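We use cookies to remember your preferences. By continuing to read you agree to our use of cookies. Accept / Manage settings

November 2023

I meant to write this last night and fell asleep over my tea instead, so it comes to you (to me, I suppose, in ten years, squinting at my own opinions) a day late and a bit stiff in the shoulders. I spent the whole afternoon over at Noonan watching two mechanical arms try to tidy up a counter, and I have been turning it over ever since, even while I was doing the dishes, maybe most of all while I was doing the dishes.

Let me put down how I feel before the feeling wears off, and then I'll argue with myself as usual. I am more impressed than I was in the spring and less hopeful than I was at breakfast. Those two things sit together fine.

The people from Pruvisum keep telling us that housework is next. They said it on the phone and they said it again in the parking lot, and they say it so pleasantly that I always find myself nodding. But what do they mean by housework? When I clear my own kitchen I never do one job. I pick up a cup and notice the ring under it, so I get the cloth, and the cloth smells, so I start a load of laundry, and on the way back from the laundry I find the scissors I lost before Halloween. By the time the cup is in the sink I've done six things and forgotten what I came in for. If you wrote my morning down as instructions it would look like the work of a lunatic, and yet the kitchen gets clean, most days.

A machine wants to know which thing goes where. Fair enough, so would a new babysitter. The trouble is all the things that don't have a where. We have a drawer at home that holds batteries, birthday candles, a tape measure and one very good spoon, and I could not explain the spoon to anyone living, let alone to an arm.

I did like the shop-floor side better, when we went through that in the morning. Droteck has sent over the numbers from their packing line, 2707 cartons in the stretch they were watching, with 281 of them needing a person to step in and fix something. I wrote both figures on the back of my hand like a schoolgirl so I wouldn't lose them. That's a lot of stepping in! But I worked a packing line the summer I was nineteen, and I know what my own record would have looked like if anyone had been keeping one, especially after lunch. And cartons are kind to machines. They have corners. They stay the shape they were when you picked them up. A line is a place where somebody has already done the hard part by making sure the same thing arrives the same way all day long, and a house is a place where nobody has done that and nobody is going to.

So, the counter. It made me laugh a little when I first walked up to it, it looked so much like my own back room when I've been called away from three jobs at once. Garden things, flowers, something belonging to a baby. I thought, well, there's a test, never mind your cartons.

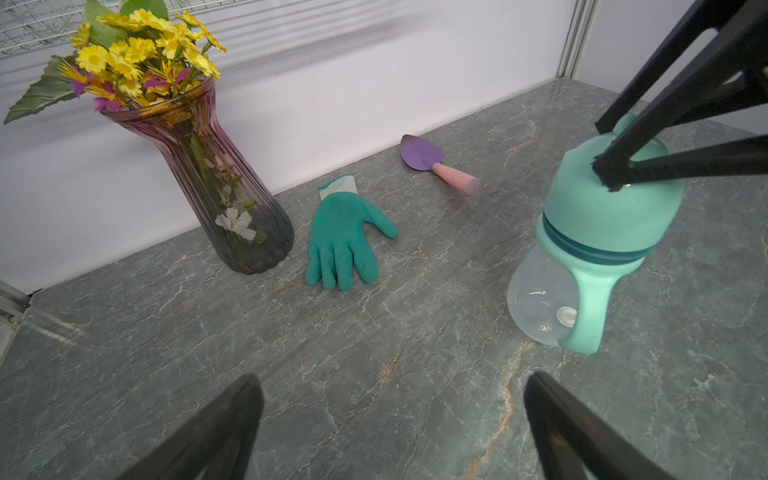 Flowers, glove, trowel, and the bottle in the gripper, tipped over the marble-patterned counter.

I stood there far too long over that bottle. It has a curved mint-green handle on the side, and any mother would hook a finger through it without a thought, probably while holding the baby and talking to the gas company. The gripper had it by the top. I kept wanting to reach in and help, and had to put my hands in my cardigan pockets. You can have an opinion about automation all day long, but your hands have their own opinion, and mine said give it here.

The glove interests me more, though, now that I'm home. A glove is an awful thing to be asked to pick up if you aren't a person. Floppy at the fingers, floppy at the cuff, and you'd want to put it with its mate, if its mate hasn't gone under the porch. The trowel I'd trust a machine with, it has a good honest handle. The vase I would not trust to anybody, and that includes my own family, who have broken 4 of mine.

I said some of this in the car and was told I'm comparing the machine to a person on her best day. Maybe so. On my worst day the bottle stays on the counter until morning and I don't think Stastico is writing a report about me.

Where I come down tonight is that I'd gladly have one for the dull carrying, the fetching from one end of a counter to the other, if it were slow and careful and stopped when I said stop. My knees would vote for it tomorrow. I wouldn't leave it alone with the good glasses, and I wouldn't want it deciding what's trash. That last part worries me more than dropping things — I keep dried-up flowers for weeks, and string, and I don't want to have to defend the string.

We're to go back before the end of the month to see the folding. Towels first, they say, then shirts. I've promised to bring a fitted sheet from home, the big one with the tired elastic, and I have to remember to wash it. Also buy lamp oil, call about the gutters, and get that glove of mine in off the step before it rains again.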